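Rules for the folding table

The first draft was one page. Taped to a door. Stop button in reach, sleeves rolled, nobody leans in while the arms are live. Then people started adding to it, and now Nazma Wanigasekara keeps a binder of over 40 rules for two-arm clothes work, half of them crossed out.

Her favorite is still the dullest one -- keep the middle of the table clear before either arm moves. Garments go to the sides. Cables too, along the arm and never accross the cloth.
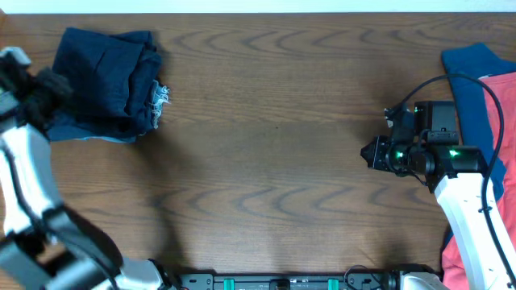
SKIRNOVWOOD, September -- Denim is where the arguments start. Frayed hems especially. Sajib Karunaratne wants every loose thread trimmed before a run. Wanigasekara says no, real laundry has threads, write the rule for real laundry.

They settled on a check. Look at the gripper every 80 cycles, pull any lint, sign the sheet. At 400, full stop and a look at the joints.

Will other shops adopt it? Barua has asked for a copy. Meleo wants 200 cycles between checks, not 80, and teh two sides are still trading emails. Next meeting is at 4 p.m., agenda one line long: threads.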